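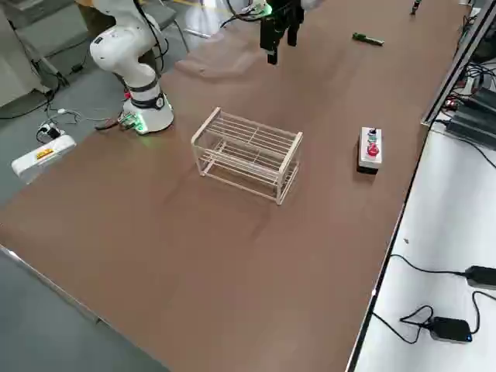 白いワイヤーの2段ラック、靴用と食器用のどっちで使うのがいい?

うちは食器用に落ち着きました。靴も試したけど、バーのすき間にヒールがはまるんですよね……。

というわけで、Castentの2段ワイヤーラックのレビューです。値段は3,886円。この手の棚にしてはちょっと高い!と思いつつ、Wurentの似たやつと迷って、細身の見た目に負けました(笑)

組み立ては夜の7時すぎに始めて19分。四隅の脚に棚を差し込むだけなんですが、最後の1本がなかなか入らなくて、そこで半分くらい時間を使った気がします。説明書の絵が小さいので、老眼の人は先に明るい場所へ移動したほうがいいかも。

使い心地はかなり好きです。上の段にマグと小鉢、下の段に平皿。茶色いテーブルに置いても圧迫感がなくて、下まで光が通るから奥の皿も見つけやすい。拭き掃除のときも片手でひょいと持ち上がります。

### 気になったところ

- 小さいスプーンはすき間から落ちる。100円のトレーを敷いて解決
- 脚の先にカバーがなく、天板の傷が心配。フェルトを貼りました
- 下の段は高さが足りず、700mlの水筒は立てて入らない

水受けもないので、洗いたての食器をどんどん載せたい人には向かないかな。私は拭いてから置く派なので問題なし。12月に棚を整理したら、もう1台買って今度は調味料置き場にするつもりです!

星は4つ。脚カバーが付いたら5つにします。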